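Warndale Model Makers Take Their Spring Show Online, and Everyone Is Invited

WARNDALE, 29 May 2020. The Warndale Model Makers' Spring Show has filled the Herrera Street hall every year since the club was a handful of friends with a card table, and this year it is moving to the computer screen. The online show opens tomorrow morning on the club's website and stays up for 20 days, free of charge, with no sign-up needed and no closing time in the evening (so night owls, please enjoy yourselves!).

Visitors will find 230 models sent in by builders from Warndale, Lircombe and the farms and small towns in between. There are tugboats and grain elevators, farm trucks, fantasy castles, old streetcars and a very handsome run of covered bridges, along with first kits put together at kitchen tables this spring by children who had never opened a bottle of model paint before. Every builder was asked to write a few lines about the work, and many wrote a good deal more than that, which has made the reading as much of a pleasure as the looking.

"I thought we might get a few dozen entries and call it a nice effort," said show organizer Emiliano Jara. "Then the mail started coming in, and it kept coming. People told us about the grandfather who taught them to sand, or the kit that sat in a closet through three moves. I have read every one of those letters, some of them twice, and I am so grateful to the folks who took the time."

The show is arranged in 6 galleries: Ships and Harbors, Rails and Roads, Buildings, Aircraft, Imagined Worlds, and First Builds. Imagined Worlds is new this year, added after members asked for a home for pieces that never quite fit beside the locomotives.

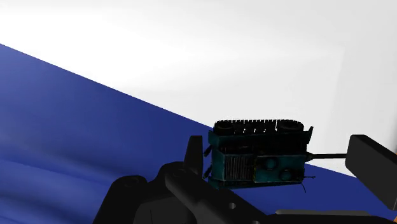 Two live workshops go along with the show. Longtime member Rutilio Medrano will lead both, the first on weathering and paint washes and the second on building scenery from things already in the house, such as cardboard, coffee grounds and old sponges. Both will be recorded and posted for anyone who can't join at the time.

"Please don't worry about having the right tools," Medrano said. "I did my first rusty roof with an old toothbrush and my mother's watercolors, and I still have it on the shelf."

The visitors' favorite in each gallery will receive a gift box from Morner Hobby and Craft, which has supported the show for many years and has our warmest thanks. Voting is open to all, one vote per gallery, and winners will be announced on the website after the show closes.

Members of the press who would like photographs or an interview may write to Emiliano Jara through the contact page of the Warndale Model Makers website.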